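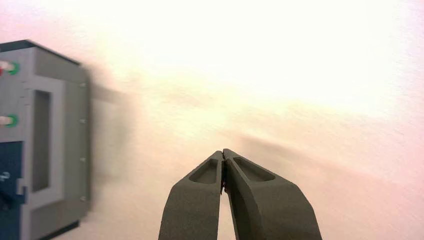

Why do machines have knobs?

I love a knob. I really do! Give me a washing machine, an old radio or a toy cooker and the first thing I want to do is turn something. If you are the same, you are in good company, and this page is for you. It's all about knobs and lids and boxes, the bits of a machine that you get to touch.

Let's start with the box. Lots of machines are really a heap of wires and wheels and fiddly little parts, and somebody has popped a box over the top so that your fingers stay out and the dust stays out too. People who design machines call the box a "casing" or a "housing". I like "housing" best, as it sounds as if the wires have gone home for their tea.

Plenty of these boxes are grey. Have a look round your kitchen or your classroom and see how many you can find (I found 9 in my own house, and that was before I'd gone upstairs). Grey goes with most things and it doesn't show grubby fingerprints as badly as white does. Toy makers often give their pretend machines a grey box as well, so that they look like the real thing, and then add a splash of green or red to cheer them up.

Now for the good bit. What does a knob do?

A knob is a handle for something you can't see. Behind it there is usually a little rod, called a spindle, that goes through a hole in the box. When you turn the knob, the spindle turns too, and whatever is joined to the other end gets the message. On a radio that might make the music louder. On a cooker it might let more gas through. On a toy it might just go click click click, and I think that is a perfectly good job for a knob to have.

Some knobs don't turn at all. You push them, or pull them, or they stick out so you've got something to grab. The only way to find out is to ask a grown-up if you may try it!

Why are they so often round? Try this. Hold a pencil upright and twist it between your finger and thumb. Easy, isn't it? Now try the same thing with a hairpin or a bit of thin wire. Much harder! A fat round shape gives your fingers more to hold, and the fatter the knob, the less hard you have to twist. That's why taps have big chunky tops and why jam jar lids are easier to open than tiny glue bottles (although jam jars can be beastly too).

Colours help as well. If two knobs are the same shape, how do you know which is which? You can paint one, or put a coloured ring round it. Then you can say "turn the green one" and everybody knows what you mean.

Make your own control box

You will need a cereal box, two bottle tops, two paper fasteners and some paint. Ask a grown-up to make a hole in each bottle top and two holes in the front of the box. Push a fastener through each top and into the box, then open out the legs inside. Give them a twist! If they're stiff, loosen the legs a bit.

Paint the box first, if you can bear to wait for it to dry. I never can, and my last one had a thumbprint on the roof.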